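What the Folding Table Changed
Oct 4, 2018 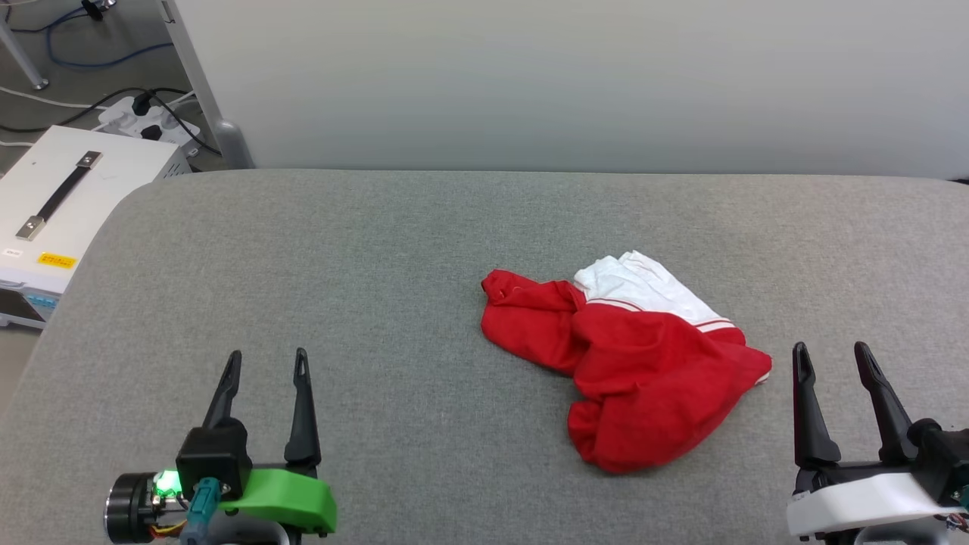
The easy half

I have worked in the returns room at Girow for five years. We take back sportswear that people bought online, check it, fold it, bag it and send it out again. In August the company put in a robot folding station from Zanel, two arms at a gray table, and since then everyone I know has asked me the same thing. Did it take your job?

It took part of it. A red and white piece comes out of the bin in a heap, and somebody or something has to find the sleeves or the legs, spread it flat and fold it. I used to do that all shift. My wrists hurt by Wednesday. I don't miss it, and I distrust people who write about the dignity of folding and have never folded for a living.

What the rate sheet says

Our old target was 30 pieces an hour by hand, checking included. Now the arms fold and we check, and the target for the pair is higher. The company counts this as the robot's gain. I think some of it is ours. Checking is the slow part. You look for deodorant marks, pulled threads, a swapped tag. When folding was mixed in, your eyes got a rest while your hands worked. Now it is looking, all day, and I go home tired in a different way.

Last month the room handled 4000 pieces. Of those, 3063 went through the folding station and the rest were done by hand, mostly things with hoods, linings or slippery fabric. Those are the hard ones, and they take longer than the old average. The hand target has not been changed to fit. It should be.

Who gets to learn it

Two people were sent to the Sqalli course on running the station. Both were already leads. The rest of us call them over when a piece gets stuck, and we wait. I would train everyone on the floor. The course is short, and the people who folded for years know how a jersey behaves when you lift it by the wrong end.

The warehouse at Runesetti did it that way, with pay for the extra skill, and I would like us to copy them before the second station arrives. Management says training comes after the rollout. I would put it first, and I would fix the hand target the same week.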